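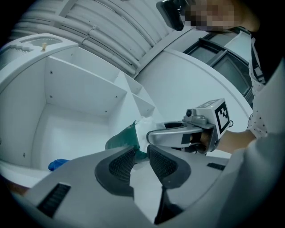 Keith Marsden | July | Filed under: Home, Opinion

Search this site Search Go

I own too many clothes and I bet you do too. Last Saturday I emptied the closet, both dressers and the plastic tub under the bed, and I counted, because I'm the kind of person who has to know. 163 pieces, and that's leaving out socks! I wear maybe a fifth of them. The rest just live with me, like cousins who came for the weekend and never looked for an apartment.

My wife thinks the answer is to throw most of it out. My brother thinks the answer is a bigger closet (he would, he builds them). I think the answer is mending, and I've gotten a little loud about it at dinner parties, so I figured I'd be loud about it here instead.

When I was a kid in Truvisley there was a repair counter at the back of Bunting's, the dry goods store, and you took your pants there when the knee went. You got them back on Friday with a patch that didn't quite match and you wore them three more years. I don't remember being embarrassed. Everybody's knees looked like that. Now a button comes off a shirt and the shirt is finished, which is nuts, it's a button. I did this myself for years. I had a perfectly good blue oxford sitting in a bag for the thrift store over one missing button, and there was a spare sewn inside the hem the whole time.

People tell me they don't have time to sew. Fine, but the same people will spend an entire evening scrolling for a replacement, then drive back across town to return it when the sleeves are wrong. I fixed that oxford in seven minutes with the radio on, and I'm terrible at it. My stitches look like a cat did them.

The better argument against me is that a lot of clothes aren't worth fixing. I'll give you that one. Some of my T-shirts were so thin after a year that the needle made new holes next to the old ones. But to me that's a reason to buy fewer and pay more, and I say this as a cheap man. I once walked out of a store over a $222 coat and bought a $40 one, and then another $40 one, and you can see where that was going.

So my rule now is that nothing new comes in until the mending basket is empty. It has been up to the rim since spring. I haven't bought a shirt in months, and my wife says that was probably the real plan all along.

Contact | Copyright Keith Marsden, all rights reserved | Back to top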